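An Afternoon at the Calado Open Day

I have been meaning to write up our November visit to Calado for a while now, mostly for the people from our sewing circle who couldn't make it and who have been asking me over coffee what on earth there is to see at a company that makes boxes. Quite a lot, as I told them, and I came home with sore feet and a full notebook, so here goes.

Calado is in Murnov, on the road that runs out past the old brickyard, and if you have ever driven that way you have probably gone by it without a second look. The building is long and low and the sign is small. They open the doors to visitors once a year, in the afternoon, and this time the card in the window of the yarn shop promised a tour, a sorting table and coffee, and the coffee is what got my sister into the car. Parking was on the grass beside the loading bay. Wear sensible shoes if you go next year!

We were met in the entrance by Benedita Bettencourt, who had a sticker on her sweater with her first name and a second sticker on top of it with her last name. She gave us all visitor badges and walked us down a corridor lined with old catalogs. I could have stayed there a good half hour. There were button boxes like the one my grandmother had, and fishing boxes, and a school pencil case I am certain I owned in green. The group was a nice size, with a couple of young families, two gentlemen who knew a great deal about hinges, and a teacher from Jikano who wanted ideas for her art room.

The molding hall itself we saw only through a long window, and the hum of it came right through the glass. Benedita told us that 579 different shapes have come out of that hall over the years, counting lids and bases separately, and that the ones people write letters about are always the small ones. Somebody has a favorite little box, the clasp gives out after years of use, and they want exactly that one again. I understand this completely. I have a tin at home I would run back into the house for.

After the window we went upstairs to the carpeted rooms, where they try things out before deciding on dividers and lid shapes. These rooms were my favorite part of the whole visit, quiet and bright, with tables you could walk all the way around.
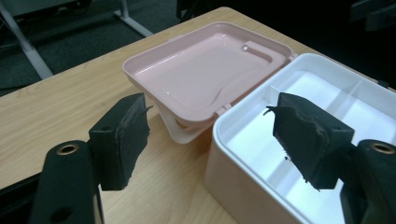

Compartments were what I had come to learn about, as anyone who has seen my sewing corner will understand. For years I have kept thread, snaps, bobbins and bias tape all together in one big cookie tin, and every time I need a size 7 needle I have to tip the whole lot onto the bedspread. I went straight for the pale pink lid, I admit it, pink being my weakness, and then it was the low white partition inside the base that held my attention. My cookie tin could do with a few of those! The lid was worth a look too, with a raised border that makes it a shallow tray in its own right when it is lying open. I would put pins in there while I worked, and my sister says I would then forget and shut it.

We had a long talk about this, the two of us and the teacher, while the rest of the group moved on. She has 40 children coming through her art room and said that open trays are fine until the first elbow, and that she wants a lid on everything. My sister is in the other camp. She likes to see what she owns, and she keeps her beads in saucers on the windowsill, with a cat in the house. You can imagine how often she vacuums.

The advice from Benedita on choosing a box was very practical and I wrote it all down. Lay out what you want to keep before you buy anything. Put the pieces in little heaps on the table, in the order you reach for them, and look at how big the heaps are. The biggest heap gets the widest space, and whatever you use every day goes at the front. Leave one compartment with nothing in it, for the odds and ends that will turn up later. She said most people skip that last step and are sorry by spring, and I thought of my kitchen drawer and said nothing.

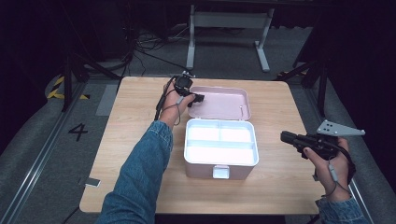

The pink-lidded box open on the table, with the divided base toward the front.

From there we went on to the sorting table, which was meant for the children but was quickly taken over by the grown-ups. You got a bowl of mixed buttons, beads and paper clips and 20 minutes to find a home for all of it. I sorted mine by color and the gentleman beside me sorted his by size, and we each thought the other was doing it wrong. The Leneo folks, who supply the cardboard sleeves, had a stand in the same room and were giving out flat samples to fold at home. Mine is still flat.

Coffee was served in the canteen by Benedita Paiva (yes, a second Benedita, and they have heard all the remarks already), along with a very good almond cake. She has worked in the canteen longer than most people have worked in the hall, and she let me have the recipe, which I will bring to the next circle if I can read my own writing. There is a little shop by the exit as well, cash only on the day we went, with seconds at a friendly price. I bought two small boxes for snaps and one bigger one that I told my husband was for him.

If you would like to come along next year, let me know and we can share cars. The card usually goes up at the yarn shop in the fall, and the tour groups fill up early, so put your name down as soon as you see it. The stairs to the upper rooms are steep but there is an elevator if you ask at the entrance.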